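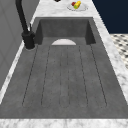
4.2 Trade rumours and player replies

Figure 3. Rendered sink unit with drainboard, marble worktop.

Second set of posts covers the November window. 300 fan replies, all to players moved between clubs mid-season, all public. Coded by hand by Hebden and one other reader. Disagreements settled by talking it over, 18 in total, most of them over sarcasm.

Gasteldale supporters joked most when the player had gone quiet before the deal. Brurasine supporters did the opposite: long angry threads, few jokes, a lot of old grievances about the wage bill. We had expected the two to look alike given the size of the clubs. They did not.

Replies from family members were rare (7) but drew far more shares than anything the clubs posted. Quiambao's sister is the obvious case. Her one-line reply was up before the club statement and was still being quoted at half time in the next match. Wether this counts as fan talk is open, see section 5. We left it in.

Timing matters too. Most jokes came in the first 45 minutes. After that the tone shifts, people start asking who plays on the left now. Late replies are mostly about shirts and refunds, and were coded seperately.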